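Derkov Colocation: Frequently Asked Questions

Last updated 5 January 2025

What size of site does Derkov lease?

The Iltetine building has 16 private suites and one shared hall. The shared hall holds 352 cabinets. Suites are leased whole. Cabinets in the hall are leased singly or in rows.

How much power does a standard cabinet get?

Each cabinet is fed by two independent circuits and is rated at 6 kW. Load must be kept low enough that either circuit can carry the full cabinet alone. Higher ratings are available in the suites and are set out in the lease.

Is power billed separately from space?

Yes. Space is charged at a fixed monthly rate. Power is metered at the cabinet and billed one month in arrears, with a share of cooling added.

Which carriers serve the building?

Amato and two regional carriers have equipment in the meet-me room. Tenants contract with carriers directly. Derkov charges a one-time fee for each cross-connect and a monthly fee after that.

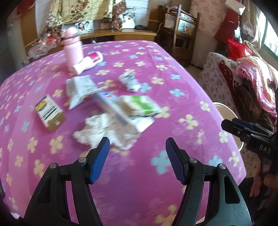
What is the shortest lease term?

Twelve months for a cabinet and 36 months for a suite. Notice of non-renewal must reach the leasing office 90 days before the term ends. Without notice, the lease continues month to month at the listed rate.

Can a tenant sublet unused space?

Suite tenants may sublet with written consent. The original tenant stays liable for rent and power. Cabinets in the shared hall cannot be sublet.

Who pays for fit-out of a suite?

Derkov supplies the raised floor, lighting and power to the suite boundary. Cabinets, containment and cabling inside the suite are at the tenant's cost.

Is more space planned?

A second building at Grultcombe is due to open in May with room for 510 cabinets. Current tenants may reserve space there through the leasing office.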